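Washing citrus and the wax question

9/9/24

I have been making marmalade and candied peel for long enough to be annoyed by the advice on removing wax from oranges. Most of it comes down to "scrub under hot water," with no temperature, no time and no mention of what the wax is. I spent a few evenings reading and a weekend testing. Notes follow, mostly for my own use in November when the first good fruit comes in.

Citrus makes its own wax. The packing house washes most of that off along with the field dirt, then puts on a replacement coating so the fruit does not dry out in storage. The common coatings are carnauba, shellac, and polyethylene emulsions, sometimes blended. They do not behave the same way. Carnauba melts a little above 80 C, which is hotter than any kitchen tap. Shellac softens at a lower temperature and also dissolves in alcohol and in mild alkali. The label on the crate may list several coatings with "one or more of" in front, so you do not know which one you have.

Hot tap water therefore does not melt carnauba. What it does is soften the film enough for a brush to break it up. The brush is doing most of the work, and a smooth sponge does much less. I use a stiff vegetable brush and replace it when the bristles start to splay.

Procedure I settled on, for a batch that fits in one colander:

Boil a full kettle. Put the fruit in the colander in the sink and pour the water over slowly, turning the fruit once. Scrub each piece under warm running water. Rinse cold, dry with a towel, and leave it out until the skin is fully dry before grating or peeling.
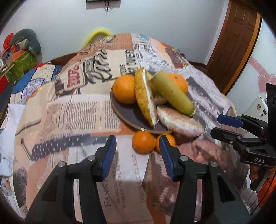
Fruit on the table.

I also tried baking soda at 9 grams per liter with a soak of 2 minutes. It left the skin with a squeaky feel that plain water did not, on the Gosselin oranges at least. On the Restaron ones I could not tell the difference by touch. Vinegar did nothing I could detect. Dish soap works, but I could taste it in zest from one batch and have stopped using it.

To judge the result I put a drop of water on the skin and looked at it from the side with an old Nikon macro lens. On a waxed skin the drop sits up. On a scrubbed one it spreads further, although bare citrus skin is fairly water repellent too, so the test only shows a change and gives no absolute reading. Side lighting matters more than magnification. I did not measure contact angles and I am not going to.

Weight loss is a better check if you have the patience. Fruit with the coating removed loses water faster. I kept one scrubbed and one untouched orange, each close to 200 grams, on the same shelf in the pantry. The scrubbed one fell behind within days. My scale reads to the gram and one pair is a poor sample, so take that as a direction only. The practical point is to scrub on the day you plan to use the fruit.

For marmalade I now skip the soda. The peel gets boiled for a long time anyway, and a trace of carnauba in the pot does not bother me. For zest and for candied peel I do the full procedure, having had syrup bead up on badly scrubbed strips and dry unevenly.

The Skondham market sells unwaxed lemons in winter, at a price. If I only need 100 grams of zest I buy those. They still want a rinse. Unwaxed fruit spoils sooner, so keep it in the fridge drawer in a loosely closed bag and check it for soft spots.

Limes are next. The skin is thinner and I have already scrubbed through one.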